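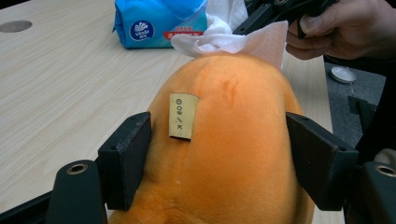 Orange plush, paper tag still attached.

Features > Home > The Small Stuff

Print this story | E-mail this story

Wiping Down the Fruit Bowl

By Aušra Sakalauskas

My mother dusted her wax pears every May. I thought this was the saddest chore in the world until I turned 30 and bought a plush orange thing at a store in Cardale, and found out what fuzz does in a house with a toaster.

Plush wants a brush, then a damp cloth, then to be left alone. The tag is harder. Peel it on the first day or accept that you now own a piece of decor with a code on it, like a library book you can squeeze.

Round orange things in general get a rough deal at my place. They roll.
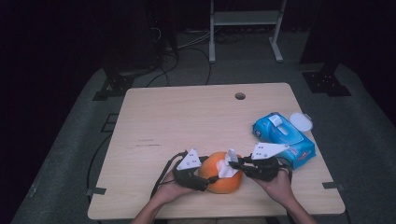 I keep tissues on the table for this, the soft pack with the flip lid, and I go through them like a man with a head cold. My neighbor Valdis Lūse uses a dish towel and thinks I'm wasteful. He has had the same dish towel since he lived in Flonthorpe, and it has opinions of its own.

One tissue, crumpled, small circles. Do the top first and then the side you were hoping to skip.

Shares: 90 | Comments: 30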